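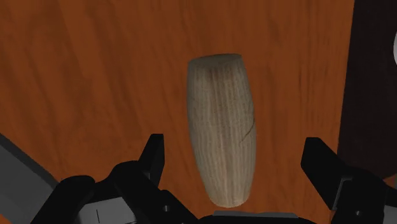
The small print of a grasp

Kulsoom Usmani keeps a document of four pages on the wall beside her screen. It has no logo and the title is only "Before you say it works." When I visited her group at Flisto in July 2021, it was the first thing she wanted to show me, before the simulator and before the coffee.

The pages are house rules for testing robot grasping in simulation. They say what must be written down before a test begins, who may change it, and what words are allowed in the report. I have read many safety standards in my working life, and most of them speak about fences, stop buttons and the force of a moving arm. Those rules protect people, and they are good. But they are silent about a quieter problem, which is how a team decides that its robot can pick up a thing.

"You would be surprised how many meanings the word 'grasp' has in one office," Usmani told me. In her first month, two colleagues gave her results for the same task. For one of them, a grasp was when the fingers closed and met resistance. For the other, the object had to be lifted and held for five seconds. Both had put the same word at the top of the column.

So the first rule is a definition. At Flisto, a grasp is counted when the object has left the surface, has stayed up for five seconds and has not turned in the fingers more than the task permits. Everything before this has another name. Fingers on both sides of an object is "placement." Fingers touching is "contact." A trial that ends at contact is written as contact, also when everybody is sure that the next second would have gone well.

The second rule is about the scene. The team writes a list of every item on the desk, its position and how much this position may vary from one trial to the next. Furniture is on the list too. It took an unpleasant week to learn this, Usmani said, when a planner called Prunel was compared with an older one and the desk had been moved a little between the two runs. The numbers looked wonderful and they had to be thrown away.

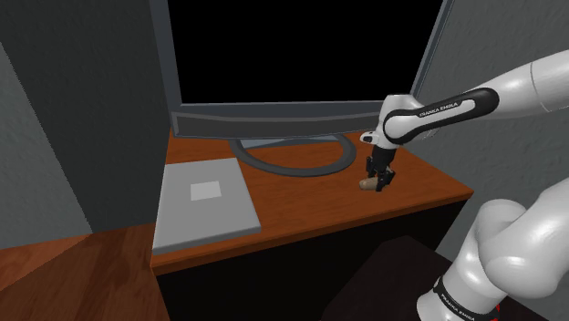 A monitor or a laptop near the target changes how the arm may approach, and it is an obstacle even if the task never mentions it. Under the Flisto rules, a touch against such an item ends the trial. It is recorded in its own column, and it may not be hidden inside the general failures. Solène Fleury, who wrote this part, defended it against some resistance. Her argument was that a customer will forgive a robot that misses, but will not forgive one that pushes the screen off the table.

The third rule concerns numbers, and it is the one that other groups ask about. A setting is tried 100 times for daily work and 300 times before any figure leaves the building. The starting positions are drawn in advance and saved in a file. If somebody wants to remove a trial, a second person must sign, and the reason stays in the report for all to read.

I asked if this is not too heavy for simulation, where a trial costs almost nothing. Magdolna Kelemen, who came to Flisto from a testing laboratory in Codville, thinks that the low price is the danger. When a trial is cheap, she said, people repeat it until they like the answer. With real hardware you get tired, and the tiredness keeps you a little bit honest.

Not everyone is convinced. Maëlys Boyer works at Mallet, a smaller firm which tried the rules for one season and kept only half of them. She found the definitions very useful and the signatures very slow. Her sister Noémie Boyer, also an engineer there, would have kept the signatures and dropped the limit on turning, which in her opinion is copied from one project to the next without much thought. They still discuss it at dinner, I was told.

What both sisters would like is a shared text, so that a number from one firm can be read in another. Usmani would like it also, but she is careful. A standard that is written too early will fix the habits of the people who were in the room. Her group plans to send a new draft to other firms in August, with wide margins for comments. The section on what a simulated result permits you to claim about a real arm is still one line long. It says: "To be written together with the people who own the arm."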